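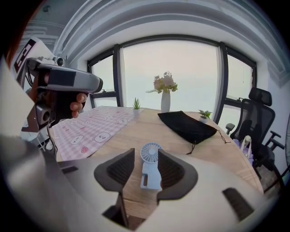

Home | Forums | Kitchen Garden | Members | Search

Starting tomatoes too early?
Print this thread | E-mail this thread
Last updated: Thursday, February 14, 2019

mallura_meg wrote:
Hello all! I know it's only February, but I have the itch and I sowed 10 cells of Greenberg last night (the big pink one I saved from my best plant in August). My mother always said to wait until the snow was off the porch, and she grew lovely tomatoes, so now I'm second-guessing myself. Did I jump the gun?

Taras Semeniuk wrote:
Meg, you did, but gently. I've gardened out by Duveneck for longer than I care to say, and every plant I started in February was a leggy, sorry thing by planting time. I'd sow again in late March and keep these as your insurance — no harm done.

duveneck_dot wrote:
I have to disagree with Taras, much as I enjoy his posts. With a decent light hung 2 inches over the leaves they stay stocky, and I pot mine up twice, burying the stem each time. I had ripe fruit before anyone else on my street last year and I was insufferable about it.

Taras Semeniuk wrote:
Dot, you also have a heated porch! Most of us have a windowsill and a cat.

Kálmán Medve wrote:
What is the room like, Meg? Mine come up best at around 70 degrees, and then I move them somewhere cooler. I lean toward Taras on the date, but I wouldn't throw out a seedling for anything.

mallura_meg wrote:
It's the back bedroom, and pretty chilly, so I've put the tray on top of the refrigerator for now. I'll try both ways and sow a second batch at the end of March. Dot, which light do you use?

Reply | Back to top | Next thread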